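My house rules for the kitchen arm

I've been helping out on Nado since December, and the thing I get asked about most is our rule sheet. It started as a sticky note, folks! Now it's two pages and we argue over it at lunch.

Rule one is the bare table. Before a run, the patch the fingers work over gets cleared, and anything else stays off to the side. I look through the wrist camera to check, which takes me 3 seconds.
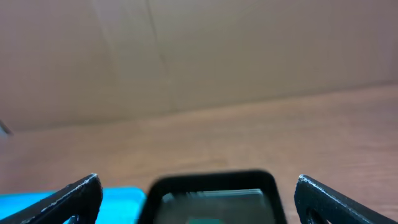

Wood between the fingers, blue thing over to the left.

Rule two came from the Kelel folks, who log 1000 runs before they change a single setting. I'm not that patient (sorry!), but I do write down every change now, even the silly ones.

Then there's dishes. A shiny white bowl throws glare right back at the camera, so we note the lights along with the mess. Ketchup-red smears get their own line on the sheet, with which side of the bowl they're on. "Dirty" by itself doesn't count.
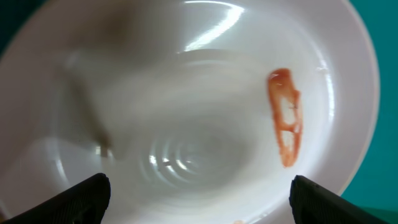

Stuff I still want to add

A hand stays near the stop button the whole time. Fiken has that in bold on theirs and I'm stealing it.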